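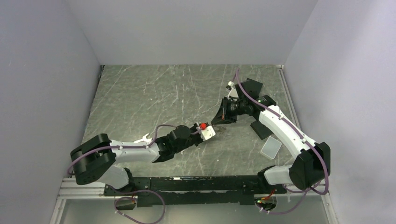 Chores are still mostly out of reach for machines, Mesfin Tekleab has argued, and the reason is the objects and not the motors. An arm that can place the same part all night may fail at a lid it has never met. Others in the field take a kinder view and point to steady gains in folding, sorting and packing.

Robotics > Service robots > Household and shop-floor chores

Chore automation is the use of robots for everyday handling work such as clearing a table, loading a dishwasher, folding laundry or filling boxes. It differs from classic factory automation, where parts arrive in a known place and position.

Two-arm work

Many chores need one hand to hold and another to act. Bench setups with 2 arms on a shared rail are common in research for this reason. Small, clear plastic containers are a frequent test item - they are light, they slide, and depth cameras often read straight through them.

State of the field

Single-purpose machines are well established. Robot vacuums and dishwashers do their one job without much help. General-purpose arms are less mature. The Skomitz bench trial ran 800 attempts at opening and closing food boxes, and the arms did well on boxes used in training but poorly on new shapes. The follow-up at Elatside added soft items and took up to 20 minutes to fold a small load of towels.

On the shop floor, progress has been quicker. Nuttall uses paired arms for kitting, the job of gathering parts into a tray before assembly. A worker still refills the bins and clears jams. Skirkix sells a similar station but limits it to rigid parts.

Limits

Common problems include clear or shiny surfaces, cloth, tangled cables, and clutter that hides one item behind another. Grip force is also hard to judge: too little drops the item, too much bends it. Speed remains below that of a person for most mixed tasks, and recovery from a slip often needs a human.

See also: Kitting; Gripper; Remote operation

Contact the editors | Copyright and reuse | Back to top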